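2. Planning your purchase

Read this section before you fill in the Flutby order form. It covers what to count, what to budget for and what to have in place before delivery. Assembly and calibration are in section 3.

2.1 Decide what you are buying

Flutby hand-held grippers are sold in two packages. The Base package contains one gripper, one pair of fingers, one charger and the printed marker sheet. The Team package contains 4 grippers, 4 chargers, a shared charging tray and spare finger pads. Robot arms are not part of either package. If you plan to run the recorded tasks on an arm later, ask Odberg for the arm mount price at the same time, as the mount has its own lead time.

1. Write down the tasks you want to record in the first six months. Be specific: "pick up a roll of tape and put it in a drawer" is useful, "office tasks" is too wide to budget from.

2. Estimate the number of recordings per task. For a first order, plan on 1000 recordings for a simple pick and place task and 2000 for a task with two or more stages.

3. Work out the number of operators. One operator needs one gripper for the length of a shift. Sharing a gripper between two people on the same shift saves on the order but loses time at every handover.

4. Choose the package. Sites with one or two operators usually start with Base units.

Note: Package type cannot be changed after the order is confirmed. Extra Base units can be added to a Team order at any time.

2.2 Set the budget

Enter the following on the budget sheet as separate lines. Purchasing departments often ask for them to be split, and it is easier to do it now.

Hardware: grippers, chargers, charging tray, arm mount if required.
Consumables: finger pads, marker sheets, cleaning cloths.
Storage: local drives or server space for the recordings.
Labor: operator hours, plus one person to check recordings.
Task objects: the items to be picked up, and replacements for them.
Service: the Erdem support plan, billed yearly.

Finger pads are the line most often left out. Keep one spare pair per gripper on site. Worn pads slip on smooth surfaces, and recordings made with them may have to be thrown away.

Labor is normally the largest line after the first year. Do not take it out of the hardware budget.

Caution: Use only Flutby pads and chargers. Damage caused by other chargers is not covered by the support plan.

2.3 Check the site

A dedicated room is not needed. The gripper can be used at an ordinary table in a working office, provided that the steps below are followed.

1. Choose a table that can stay where it is for the whole recording period. It should be stable and high enough for the operator to work standing.

2. Check the lighting at the hours you plan to record. Even ceiling light is enough. Strong sun across the tabletop can hide the markers, so fit blinds if the table is next to a window and add them to the budget.

3. Collect the task objects and try each one between the fingers before you order replacements in quantity. Everyday items such as a roll of tape are suitable for the first trials. Books, vases and flowers can stay on the table as background if your finished system will have to work around such things.

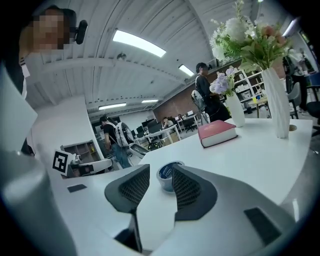
4. Agree on rules for people passing through. Coworkers may walk behind the table during a recording. If faces may be recorded, get the consent your organization requires and include face blurring in the labor line.

5. Measure the distance from the table to the nearest outlet. The charging tray has a short cord. Order the extension with the tray if you need it.

Note: Keep liquids away from the gripper body. It is not sealed.

2.4 Place the order

1. Send the completed budget sheet and order form to Odberg sales. The contact for new sites is Zübeyde Tekin. For arm mounts and the Arnine import software, write to Ferhat Duman.

2. Check the quote against your sheet line by line. Quotes are valid for 15 working days.

3. Confirm in writing. Prices in the current list apply to orders confirmed after 14/05/2024. The next price list comes out in October.

4. Name one person to receive the delivery and sign for the serial numbers. The support plan starts on the day of signature, so arrange delivery for when the operators are available.

Continue with section 3, Unpacking and assembly.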